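Search this site Go

Deposits on party rentals are set the wrong way

Most rental shops in Pusmont take a flat deposit. Letstead charges 139 dollars whether the customer leaves with a bounce house or a folding table. I think the amount should follow the cost of repair.
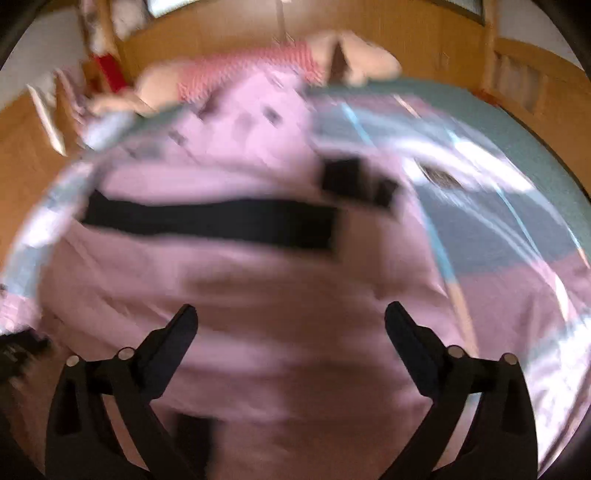 A blower motor costs 400 dollars to replace. A table leg costs very little – yet both customers tie up the same money. Zupan moved to a two-level schedule in July, and its counter staff now spend less time on disputes.
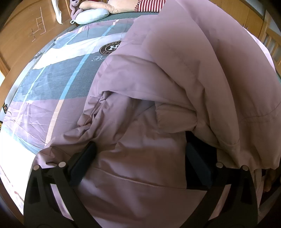

The usual objection is paperwork. A printed list with two columns settles that. Shops should post it by the register.

Danilo Rivera, 15 March 2020

Contact | Copyright Stoltia | Back to top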